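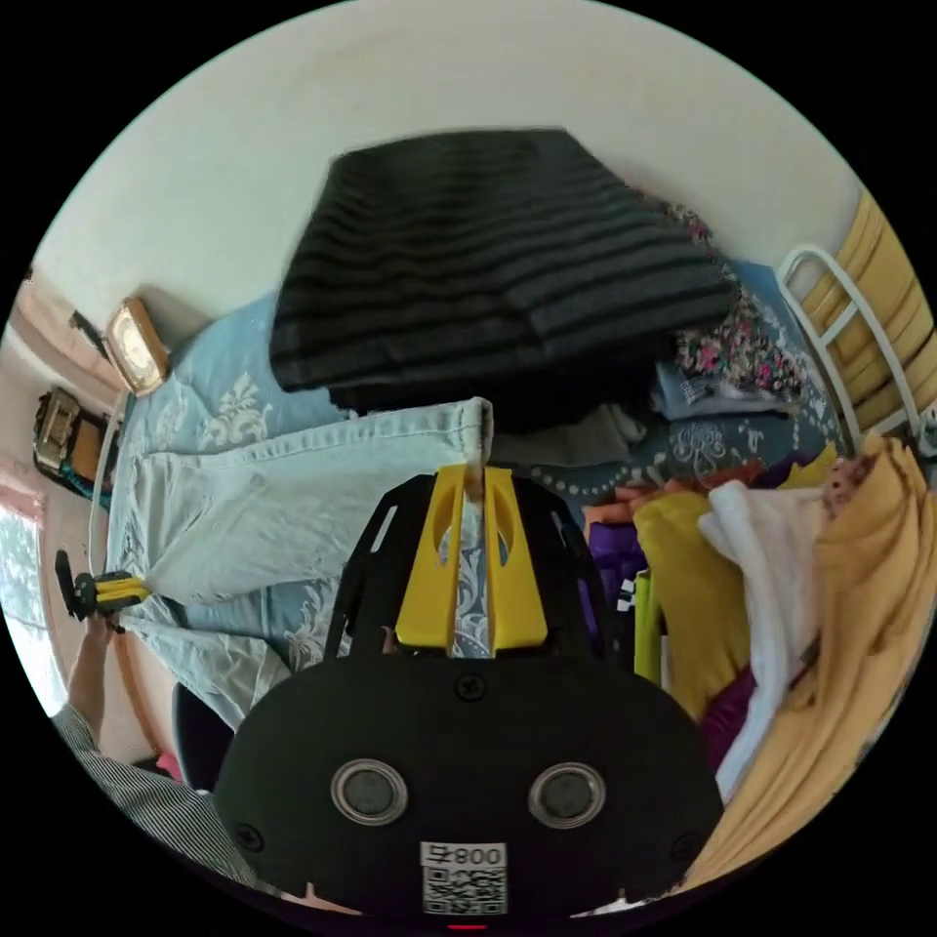 Progress report to the Dondetti Fund: Lokgate Clothing Exchange
Period covered: spring and summer, up to the end of September
Prepared by Griet Verbeke

1. Summary

The exchange ran every Wednesday evening during the period apart from two weeks in July, when the hall was closed for work on the roof. We registered 188 households, against a target of 150 in the grant agreement. Children's clothing remains the largest part of what people ask for. Adult winter coats are the main shortage and we expect that to continue through November.

Spending is on budget overall. Transport is over and printing is under, as set out in section 5.

2. Intake and sorting

Donations come in through the drop-off point on Jiang Street and by collection from homes. We took in 383 bags. The drop-off point is open from 4 p.m. to 7 p.m. on exchange days only. We tried a Saturday morning in June and four people came, so we did not repeat it.

Sorting takes longer than we planned for. The original proposal allowed two hours a week and the real figure is closer to five. Most of the extra time goes into checking zippers and matching up sets that arrive split between bags. Guangming Hao rewrote the sorting sheet in May so that items are graded once, at the table, and then hung or folded by size. Before that, some things were being graded twice by different people with different results.

Clothing that is too worn to pass on goes to Valtia, the textile recycler, who collect every other week. They do not take shoes or anything with a foam lining. We are still looking for an outlet for single shoes and damaged boots and have a closet full of them at present.

3. Repair sessions

Rongrong Ye started the repair table in April. It covers hems, buttons, small tears and replacement elastic. Eighty items were mended and put back on the rails. Zipper replacement was dropped after the first month – each one took most of an evening and the parts cost more than the garment would have sold for in a thrift store.

Two of the three sewing machines are in regular use. The third needs a new foot pedal, quoted at $50. We would like to pay for this out of the printing underspend if the Fund has no objection.

4. School clothing

The August school clothing weekend was the busiest event of the period. Plain navy and gray pants were gone by noon on the first day. Polo shirts lasted longer, and there were enough left over to start a small stock for families who move into the area during the year. Zihan Cai has spoken to the office staff at both elementary schools, who now hand out our card with the enrollment papers.

Several parents asked for gym clothes, which we had not set aside separately. Next year they will have their own rail.

5. Budget

Transport: over. The van hire rate went up in May and we made four collections that were not in the plan. We have since moved to one longer collection run per month.

Printing: under. The translated flyers were done in one batch.

Hall rental: as planned, with a credit for the two July closures.

Equipment: as planned. The folding rails bought in March have held up, except for one with a bent foot.

6. Next period

Coat collection opens in the first week of October. Zihan Yan will manage the reservation list so that families can ask for a size ahead of time. The list will be kept on paper at the desk as well as online.

We need a decision from the landlord on the storage room by the end of the month. If it is refused, bedding will have to stop being accepted over the winter – there is no other dry space for it.

The sorting hours in the budget should be revised for the second year. A proposed figure will come with the next report, along with the household survey results.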